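Run 203

The simulation for the Stockdale robotics club was called Cendater. It ran on the second machine from the window, and it rebuilt the club room every evening at the same hour: table, door, clock, tile floor. The physics step was 2 milliseconds. The students had chosen the value in November and left it alone.

There were two arms in it. The build team called them Sotia and Osik, after the two folders their control code was stored in. Sotia's job was to stay clear. Osik's job was to move the red pad along the tabletop to a target point and stop.

The log for 13/03/2018 shows 437 attempts. In 203 of them the pad reached the target. In the others Osik pressed too hard, or the pad tilted and caught, or the arms came too close and the collision check ended the run.

The captain read the log after school, standing up, with her coat on. She sorted it by final error, then by force. One entry did not fit. In that run the pad had reached the target at step 3780, and the program had not stopped. Osik held its position. The force reading stayed level. Sotia, which had no instruction to do so, had raised its gripper and kept it there.

She checked the stop condition and found the fault, a wrong sign in one line. It explained Osik. She read Sotia's code twice and found nothing to correct.

The fix took a minute. She typed it, saved the file, and did not restart the program. The cursor blinked in the log window - the step counter was still going up. She pulled a chair over from the next desk and sat down to watch.

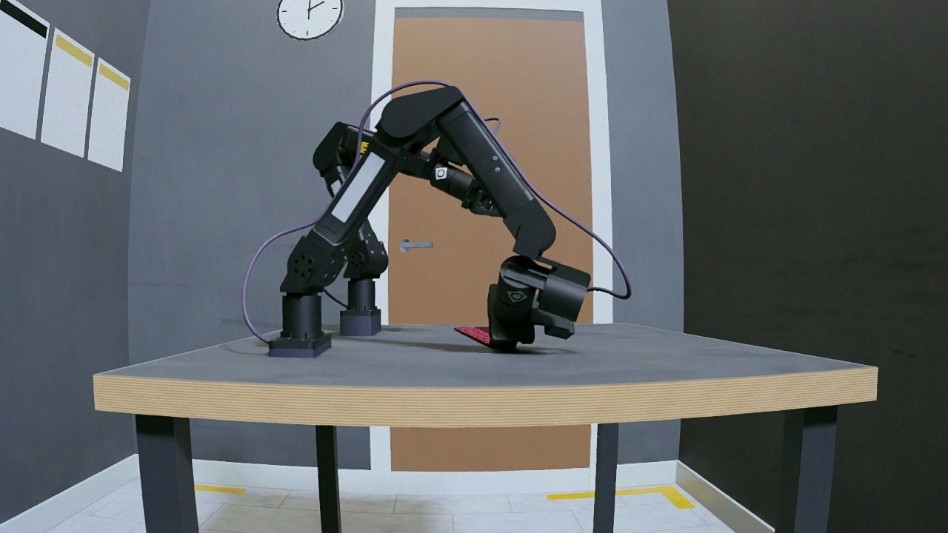 Sotia and Osik at the table in Cendater, with the red pad under the gripper.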